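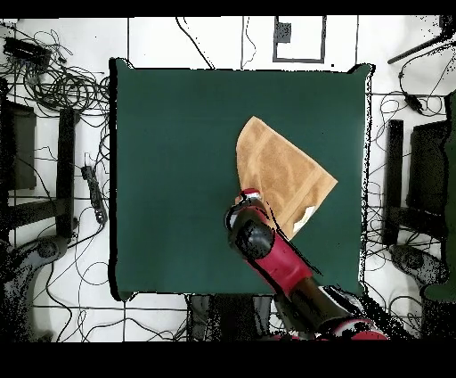 Comment réagir à une attaque publique sur les réseaux sociaux

Étape 1 : conserver les preuves
Faites une capture d'écran du message, avec le nom du compte, la date et l'heure. Copiez aussi le lien. Un message supprimé dans la soirée ne pourra plus être retrouvé autrement.

Étape 2 : attendre avant d'écrire
Laissez passer 2 heures. Rédigez votre réponse hors de l'application, dans un simple fichier texte, puis faites-la relire. La chroniqueuse Ketsara Tanasarn, prise à partie un vendredi devant ses 2 000 abonnés, a envoyé son brouillon à son collègue Montri Sangkhawat. Il a supprimé la moitié du texte.

Étape 3 : répondre une seule fois
Trois phrases suffisent : ce qui a été affirmé, ce qui est faux, où se trouve la source. Évitez les surnoms, les allusions à la famille et les captures de conversations privées. Épinglez la réponse sur votre profil. 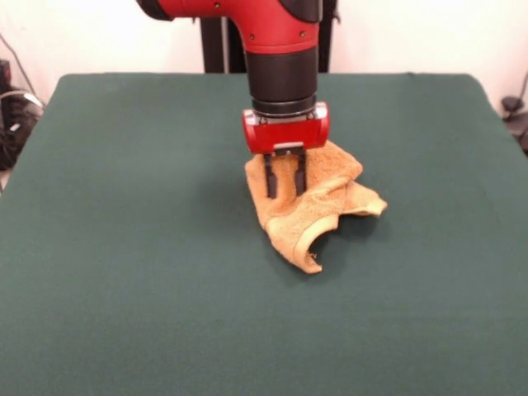
Faut-il bloquer la personne tout de suite ?
Attendez d'avoir terminé les captures. Une fois le compte bloqué, vous risquez de ne plus voir ses publications, et il sera plus difficile de compléter votre dossier.

Étape 4 : signaler
Utilisez le formulaire de la plateforme et choisissez le motif le plus précis. En cas d'accusation d'un délit ou de menace, consultez un avocat rapidement : en France, le délai pour agir en diffamation est en principe de trois mois à compter de la publication.

Étape 5 : couper les notifications
Désactivez les mentions pendant deux jours et confiez la veille à un proche.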